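Mending at Home in Clirkdale: What People Keep and What They Throw Away
Final report for the Everyday Materials course

I grew up in a house where socks were darned in front of the television, so when our course asked us to pick an everyday habit and study it, I didn't have to think very long. I wanted to know whether people in my town still mend their clothes, and if they don't, what stops them. My grandmother would have said laziness, but I suspected there was more to it than that (and I think I was right, though she may not agree).

I put together a short questionnaire and left paper copies at the Clirkdale library, the laundromat on the corner and the Ó Néill fabric shop, which was kind enough to let me use a corner of the cutting counter for most of January. In the end I had 300 completed forms, far more than I had hoped for. Some people wrote on the back as well, and those notes turned out to be my favorite part of the whole project – long stories about wedding dresses, work pants and one very old bathrobe.
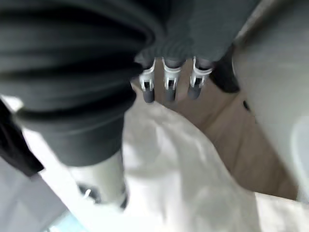
The most common reason for throwing something away was a hole in a place that gets a lot of wear, such as an elbow, a heel or the inside of a thigh. Missing buttons came far down the list, which surprised me a little. People seem to feel that a button is a small job they can manage, while a hole is a job for somebody else. Many of them said they owned a needle and thread but had never been shown what to do with it. I had expected cost to come up more often than it did, and time to come up less.

To learn the other side of the matter, I took 5 pieces from the thrift store in Sedton and mended them myself in the evenings. I used Cevar thread throughout, mainly so that the results could be compared fairly. Woven cotton was the easiest by a long way. The wool sweater took me two evenings and a good deal of patience, and I am still fond of it. 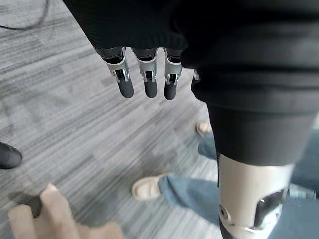

Knits deserve a section of their own, and I could happily have written the entire report on them. A woven cloth will usually sit still while you work on it, but a knit stretches, curls and runs if you so much as look at it the wrong way. Color matters more than I had guessed, too. With black knit fabric like the big piece draped in the second picture, I found it very hard to follow the stitches by lamplight, and I ended up moving all of my dark mending to the window. Several people had written the same thing on their forms, so I felt in good company!

If I were to do this again, I would ask people their age, which I left off out of politeness and then regretted. I would also like to run a darning evening at the library and see whether the same people feel differently about holes a few months later. The blank forms are still in a folder on my desk, and the shop has said I may have my corner back next winter.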